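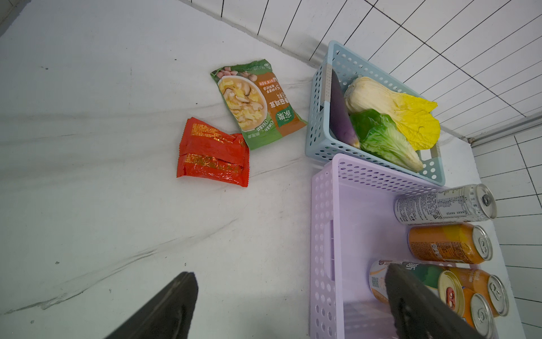 Philomena Egan
Resident Participation Officer, Trarnen Harbor Office

Harbor Office > Public Notices > Calls for Participants

Print this page | E-mail this page

Residents' Panel on Overnight Ferry Berthing

The Trarnen Harbor Office invites applications from residents who wish to serve on a panel reviewing overnight berthing at the Bashir Quay. The panel will consider engine noise, exhaust from idling vessels, and truck traffic on the streets leading to the terminal. Its findings will be submitted to the Harbor Board in November, before the Board sets the berthing schedule for the coming year.

The panel follows a survey mailed to 900 households within walking distance of the quay. The office received 563 completed forms. Many respondents asked for a fuller discussion of night arrivals than a mailed form allows, and the Board has agreed to fund one.

Who may apply

Applicants must be 18 or older and must live in the Bashir Quay, Mikik, or Lower Trarnen districts. Both renters and homeowners are eligible. No technical knowledge is expected. Employees of the Harbor Office and of the ferry operators, and members of their households, may not serve.

The office will select 20 panel members. Selection will be made by lot within each district, with adjustments so that shift workers and parents of young children are represented.

What is involved

Members will attend four evening meetings at the Skeltano Building and one guided visit to the terminal after dark. They will also be asked to keep a short written diary at home for 2 weeks, noting when they are disturbed by harbor activity and whether windows were open or closed. Diary forms will be supplied. Diaries will be read only by the study team, and no member's address will appear in the published report.

Meetings will be chaired by Fatima Anozie, independent facilitator. Members receive a flat payment for each meeting attended, and the office will reimburse bus fare and child care costs on presentation of receipts. A light supper is provided. Please state any dietary or access needs on the application form.

How to apply

Application forms are available at the Harbor Office front desk and at the Mikik branch library. Completed forms must reach the office by 7/26/24. Late forms will be placed on a reserve list. All applicants will be notified of the outcome by mail.

Contact the Harbor Office | Copyright Trarnen Harbor Office | Back to top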